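Skudport's flower-arranging robot is back at work, and the culprit was a cable

SKUDPORT - The two-armed flower cell at Ollilov returned to duty Monday after 3 days off, during which the roses, being artificial, did not suffer.

The cell's job is to pick up flowers and put them in vases. Last week the right arm began stopping short of the bouquet and refusing to go further, a position familiar to anyone who has forgotten an anniversary. Technician Dalva Rocha replaced the gripper fingers, then recalibrated the wrist, then put the old fingers back on.

The fault was in the cable. It had been tied down too tightly at the shoulder, and whenever the arm reached out low and to the left, the connector worked itself loose. Rocha gave it more slack, fitted a new connector and went to lunch.

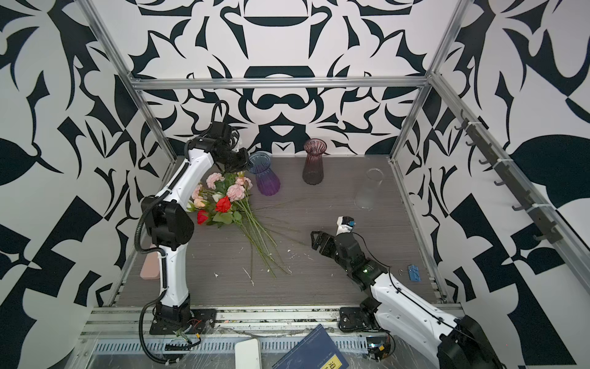
Before the cell could be signed off, both arms had to run through 700 slow reaches without a stop. The first attempt ended at reach 5, when someone leaned on the emergency button while looking for a pen. The second went the distance, and was by all accounts very dull to watch.

Rosângela Miranda, who runs the workshop, has since added a cable check to the Monday routine, along with tightening the base bolts and sweeping the floor. The sweeping was already on the list. It is now on the list in capital letters.

"We had a maintenance plan," Miranda said. "It was in a drawer."

A spare cable has been ordered from Peveo and is due in July. Until then, Rocha has asked that the right arm be left alone by everyone except Rocha.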